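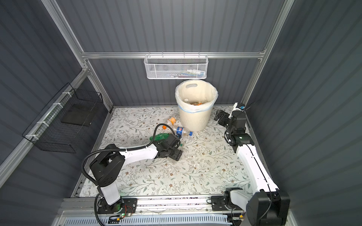

Two arms, one bin and some plastic bottles in the test cell at Sisteck.

Aqeel Bukhari does not like the word "success," and he has been trying to get it out of his group's reports since September. He would prefer "ended with the bottle in the bin," which takes longer to say and is harder to argue with.

Bukhari runs the tidying trials at Sisteck, where two robot arms share a small walled cell and pick up litter. The method, called Ania, learns from recordings of people steering the arms by hand. According to the group's draft paper, it was trained on 1,000 such recordings and cleared the floor in 63 percent of its test runs. I went in thinking that number was too good. Bukhari thinks so too.

"Sixty-three percent of what?" he said, before I could ask. "We chose the bottles. We chose the bin. A person set the floor up each time, and people are tidy even when they try to be messy."

His colleague Chun-hung Hung, who wrote most of the training code, was less gloomy but not by much. I asked why the floor had a pattern of leaves and flowers on it. A plain gray mat would surely be easier, and Hung agreed that it would. "Then you put it in a kitchen and it falls apart," he said. "Clear plastic on a busy pattern is hard for the cameras. I would sooner have the bad number now."

The bad number, as it happens, is tucked away in a table near the end of the draft. With crushed bottles the score drops to 9 percent. A bottle that has kept its shape gives the gripper something to close on. A flattened one can slide, fold or come up by one corner and drop again. The abstract does not mention any of this. When I pointed that out, Hung looked at Bukhari, and Bukhari said it would be fixed.
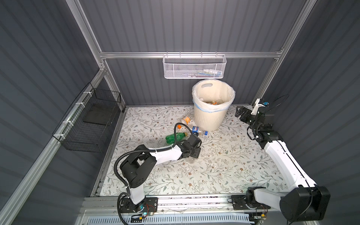 What the second arm is for

I had trouble seeing why the job needs two arms, and I am still not sure it does. Hung's answer is that one can hold the bin or its liner while the other drops things in. Bukhari's answer is that the cell came with two - "so we used two."

They have not run the same trials with a single arm. That seems to me the first thing a reader would ask for, and a rival group at Lockwood has said as much in its comments on the draft. Bukhari called the comments fair. He wants the comparison done before the paper goes anywhere, though he would not give me a date.

Nor has anyone outside the group repeated the result. A team at Barer has asked for the recordings and plans to try them with its own arms. "If they get half our score, I will be happy," Bukhari said. Hung said he would not be.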